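Search this site Go

Print | E-mail this page

Tool library opens a second room

The Lammers Street tool library will open its back room to members on Sunday at 10 a.m. The room adds 54 shelf spaces and a counter for returns, so people bringing things back no longer have to wait behind people checking out.

Membership stands at 229 households. The loan period is still two weeks, with one renewal by phone. Late fees have not changed — they stop at the price of a yearly membership.

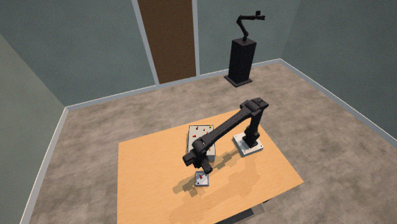
Ladders and tile saws are the items most often kept past their due date. If you have one at home and the job is done, please bring it in before the weekend. Pressure washers can be reserved again starting in February.

The Skamisora hardware store is giving members a discount on sandpaper and drill bits through the end of the month. Show your card at the register. Parking behind the building is limited to 2 hours.

Last updated: February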